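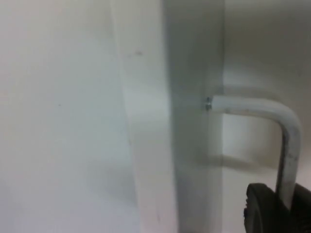
A club leader at Skedness asked us why anyone would pay 200 pounds for a door handle kit when the school already has doors. Fair question, and it is the one this page tries to answer before you reach for the order form.

Judent Handle Practice Kit
For robotics clubs and student teams
Price: £200 including VAT
Stock code: 717
Sold by Olmont Classroom Supplies

What it is for

Opening a cupboard is a standard task in school competitions now, and most teams treat it as the easy one. They spend the autumn on driving and the spring on stacking, then find in June that their gripper slides down the handle or pushes the door instead of pulling it. The kit gives them something to get wrong earlier in the year.

We stock it with some reservations. The maker's leaflet says a new team will be opening doors "in a single session". We lent a kit to the after-school club at Skedness for a term and that was not their experience. The first session went on arguing over which way round the gripper should face. The second went on the wrist camera, which is fine at arm's length and much less useful once the arm is close to a white door with a white handle on it. By the fourth week they had a pull that worked more often than it failed, provided nobody moved the cabinet.

What you get

One cabinet front with side panels, white
One bent rod handle, white-coated metal
One straight bar handle
One round knob
Fixing screws and a hex key
Printed task cards, 13 in all
A paper template for marking out handle positions

What you don't get

There is no robot, gripper or camera in the box. We mention it because we have had returns. There is no software either, and the task cards assume your team can already move its arm to a chosen point and close the fingers. If they can't, buy nothing yet and practise on a mug.

Will it fit our arm?

Probably. The cabinet front is 717 mm tall and the handles can go anywhere the template allows. The maker gives the working gap between the bent rod and the panel behind it as 125 mm, measured at the deepest point. Slim fingers have room to spare. Wide ones, especially with thick rubber pads, need to come in square to the rod or they will catch the panel first. Measure your own gripper when it is fully open, with the pads on.

Mustonen arms need a longer cable than the one supplied if you stand the cabinet on a separate table. That is a matter for the arm's supplier, and we can't help with it.

Is it better than a real cupboard?

For the first month, we aren't convinced. A spare kitchen unit and a handle from a hardware shop will teach the same lesson about approach angle, and will cost a good deal less. Where the kit earns some of its price is in swapping handles quickly and putting them back in the same place. A team comparing two grips needs that. A team still working out how to stop the arm hitting the table doesn't.

The plain white finish is sold as a feature. It certainly makes life hard for any program that looks for edges, and you may think that useful. Several teams have put a strip of coloured tape on the rod to get going — check your competition rules before relying on it, as some don't allow markers.

Wear

The coating scuffs where fingers rub along it. Scuffs make no difference to how the handle pulls, but they can give a camera program something to hold on to that a new handle won't have. Spare rods are sold singly. Check the fixing screw before each session and nip it up if the handle turns by hand.

Ordering and returns

Schools can order by invoice. Clubs without a school account pay by card. Kits come back to us for a full refund if the task cards are still sealed, and at our discretion if they aren't. We don't refund on competition results.

Price and contents checked Saturday, January 4, 2025.

Related items: spare bent rod, spare straight bar, gripper pads (pair), clamp set for table edge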